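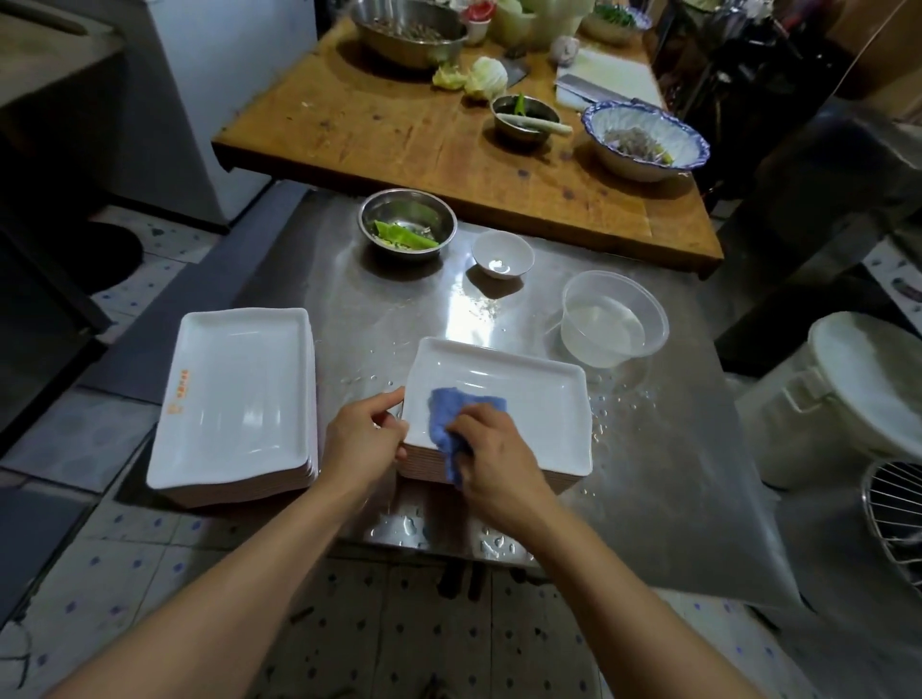

Club news, Monday, May 18, 2020

Well, what a funny old spring it has been for football, and how much we have all missed our Saturday afternoons at Jellum Road! We wanted to write with a bit of proper news at last, as plenty of you have been asking (very kindly, and in one or two cases quite persistently) what is to become of the women's cup.

The league has told us that the quarter-final against Skurico will not be played this season. We had 401 tickets sold for that one, easily our best for a women's match, so it does sting a little, especially after the way the girls came through the last round at Vetau with that lovely header in the 85th minute. I can still hear the noise from the away end, and I was standing right in the middle of it with a cup of tea down my sleeve.

Tickets can be refunded in full, or you can hold on to them and they will get you into the first home match whenever we are allowed one. Just drop the office a line before the middle of June and say which you would like.

The players are keeping themselves fit at home in the meantime. There are 15 of them signed up for next season already, with a couple more still thinking it over, and the coaches have sent everyone a running plan which I am told is rather brutal on Thursdays.

We are hoping to have the Þorgeirsson Shield back in the calendar too, though the date depends on the other clubs and we have only heard from two so far. More on that in the next newsletter, along with the new kit prices.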